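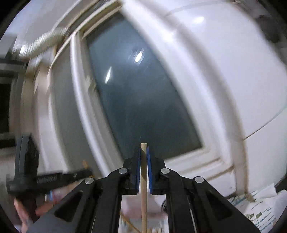

How much demonstration data do you need before a robot can learn a household job from a hand-held gripper?

For a single job in a single home, 258 demonstrations got us to a policy I'd let my mother watch. Spreading those demonstrations over many small variations mattered a good deal more than adding to the pile.

Home Blog Projects Reading About Contact

I get that question in my inbox more than any other, and I've been giving people a short answer for so long that I thought it was time to sit down and write the long one. So get yourself a coffee, because I'm going to wander a bit.

When Tatiana Murín and I started on the Wostel project back in May, we did what everybody we'd read had done, and what seemed like plain common sense. We picked a task (take hold of a thin stick, bring it upright, and set it down somewhere sensible), we cleaned up one corner of one room, and we recorded the same motion again and again until our wrists complained. The policy trained on that first batch was lovely to look at in the spot where we'd recorded it. Then we carried the arm into the hallway and it was hopeless! It would glide over with great confidence and close on the air beside the stick, then lift nothing at all, very gently.

Tatiana's guess was that we'd taught it the room. My guess was that our hand tracking was off, and I'm a little embarrassed at how long I hung on to that one. I spent a whole week redoing the calibration, which did help by a hair, and which I would have had to do sooner or later anyway (or so I keep telling her). She spent the same week walking around her apartment with the gripper, recording in doorways, next to shiny surfaces, over clutter, with the lights on and with the lights off. Her set was smaller than mine. It beat mine in every place we tried that wasn't my clean corner.

After that we threw out the plan and wrote a new one. We settled on 7 places, and in each of them we changed something after every few recordings – the height of the stick, the angle we came in from, what was lying around on the floor, how fast we moved. We also stopped deleting the clumsy ones, as long as they ended in a proper grasp. I had been tossing any recording where I missed the first time and had to come back, and those turned out to be worth keeping, for a reason that seems obvious to me now: a policy that has only ever been shown perfect approaches has no idea what to do when it is a finger's width off. With the recoveries put back in, it started making little second attempts, and I can't tell you how happy that made me. I called Tatiana at a rude hour of the morning to tell her.

Now for the test, and please take it for the small thing it is. We gave the arm 20 tries in a room it had never been shown. The policy from my tidy first batch managed 4. The policy from the mixed set, 258 demonstrations altogether, missed 4. Same network, same training schedule, same arm. I would love to see those numbers with many more tries behind them, and in rooms belonging to people who don't keep house the way the two of us do.

A few practical things, since I'm asked about these too. Glossy surfaces gave us trouble for a while. A bright reflection slides across a door or a cabinet as you move, and the early policies seemed to get distracted by it. Recording near such surfaces on purpose did more for us than any of the image filtering I tried. Motion blur we mostly left alone. We dropped a recording if the tracking was lost partway through, and otherwise it stayed in. I use Trusar to sort and trim the recordings, and Tatiana swears by Vimix for the same job, so between us we have two folders of everything and a standing disagreement about file names.

What I don't have a good answer for yet is how much of this carries over from one task to the next. We tried training on the stick recordings first and then adding a small set with spoons, hoping to get the spoons nearly for free. The grasps got better sooner than they did from scratch, but the placing part was just as slow to come along, and we haven't figured out why. Tatiana thinks the network is leaning on how long the stick is. I think we put the spoons down in too few places, which would be the same mistake all over again, and which I'd find both annoying and very funny.

The next round is going to be at the Phùng workshop, where the benches are crowded and there's never a clear spot to set anything down. I'm bringing the spoons. If you've tried mixing two tasks in one set and had any luck with the placing, do write to me – I read everything, even if I'm slow to answer in the summer.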